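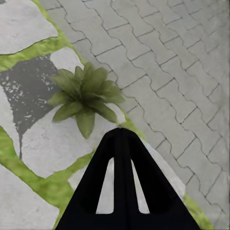
When a money transfer company gets bought, the first thing customers hear is that nothing will change. The second thing they hear, usually a few months later, is that the app has a new name and the old login will stop working in September. I think regulators should make these companies say a good deal more than that, and say it sooner.

My own case is small. For years I used Weris to send money to my sister-in-law, Manon Bergeron, who lives in Quebec. Weris was bought by Stadorlow. I got one email, four paragraphs long, with the new logo at the top and a paragraph on how excited both teams were. The fee table was not in the email. It was not linked from the email either. I found it on the new site, under a heading called Resources.

The posted fee had gone down. The exchange rate margin had gone up by more than enough to cover the difference. On a transfer of $2,784, I paid $18 more than I would have paid the year before, at the same mid-market rate. That is not a lot of money. But I send a transfer most months, and so do plenty of people who have less room in the budget than I do.
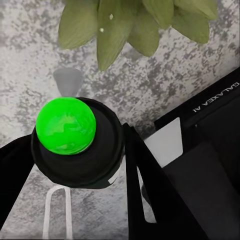

The usual defense is that the rate is shown before you confirm. It is. What is not shown is how that rate compares to the one you were getting under the old name, or to the mid-market rate at that moment. A customer who has pressed the same button 58 times does not stop to work out a percentage on the 59th. Companies know this, and a rebrand is a convenient time to change the price, when everything else on the screen looks different too.

Harvey Lévesque, who did compliance work for a smaller provider before he retired, disagrees with me on this. He thinks extra notices just get ignored, and that the firms will bury anything important in them anyway. He may be right about long notices. I am asking for a short one. Old margin, new margin, old fee, new fee, and what a typical transfer costs under each – all on one screen, before the first transfer under the new name.

There is also the matter of who is holding the money. When Rizk took over Trillham's personal accounts, my neighbor Zachary Bélanger had a transfer in progress. It arrived, four days late. During those four days he called both companies, and each told him to call the other. He still does not know which license his money was moving under. I looked through the terms and could not tell either.
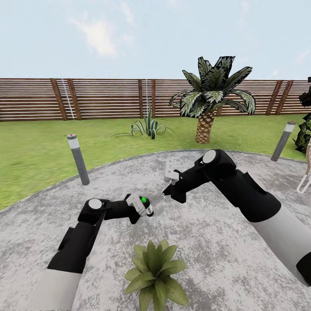 A bank merger comes with letters, dates and a phone number that works. Money transfer customers should get the same treatment. Many of them are moving a paycheck or a house deposit, and they have no branch to walk into if it goes missing.

I would add one more rule. Any recurring transfer set up under the old company should pause until the customer has agreed to the new price. Some people will find that annoying, and a few payments will go out late. The company can handle that with a reminder 18 days ahead. It already manages to send reminders when it wants me to refer a friend.

I have since moved my transfers to another provider. The rate is a little better, and the margin is printed next to the fee. If that company is sold, I will be checking the table myself before I send anything.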